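Adapter ring, second version

Posted Dec 13, 2024

The bearing on the old Kröger turntable base went stiff in April, and I have been putting off the repair since then. The base carries the inspection lamp over my bench in Tetevstead. The original adapter between lamp foot and bearing was cast, and it cracked at one of the screw holes when I took it off. Kröger stopped supplying the part some time ago. A dealer in Fondville had one complete base for 489, which is more than I paid for the lamp, so I drew a replacement.

The part is simple: a thick flat ring with a large bore, and ten smaller holes around it. The holes are of different sizes and the spacing is uneven. Some sit in pairs, one large beside one small, and others sit alone. This matters when transferring the pattern, because the ring goes on in only one orientation and a mirrored copy will look correct until the last screws go in.

My first version was mirrored. I had scanned the cracked original face down and traced it without flipping the scan. It went in the scrap box.

For version two I measured from the bearing side with calipers and ignored the scan. Outside diameter came to 119 mm. I made the ring 2 mm thicker than the original, which had little material between the holes and the outer edge. The screws supplied with the base were then too short. Longer ones in the same thread came from Nedau, in a bag far larger than the job needs.

Notes for anyone drawing the same part:

Mark the top face before you do anything else. A pencil tick on the rim is enough.

Measure hole centers from one fixed point. Going from hole to hole around the ring adds up the errors, and the last pair will be off.

Leave the bore slightly undersize and open it with sandpaper around a jar lid. Mine took 4 passes before it dropped over the bearing collar.

Deburr both faces. A raised lip on one hole is enough to make the lamp lean, and at the end of a long arm that lean shows.

The color is lime green because that was the color on hand. The base is gray and the lamp is black, so it will be visible. I may paint it later.

I have not fitted it yet. The bearing still needs cleaning and fresh grease, and I want the old grease out completely first. The lamp is in the hall closet until then, and the ring stays on the table so that it doesn't end up with the first one. 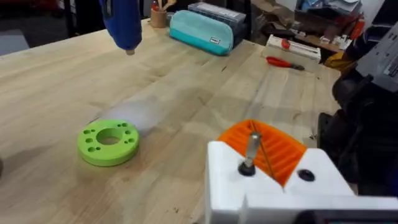

Fondville Reader: I drew one of these for the smaller Kröger base and had the same trouble with the mirrored holes. Check the screw heads before you grease anything. On mine the longer screws came with wider heads, and two of them fouled the lamp foot, so I had to countersink the ring after it was already on.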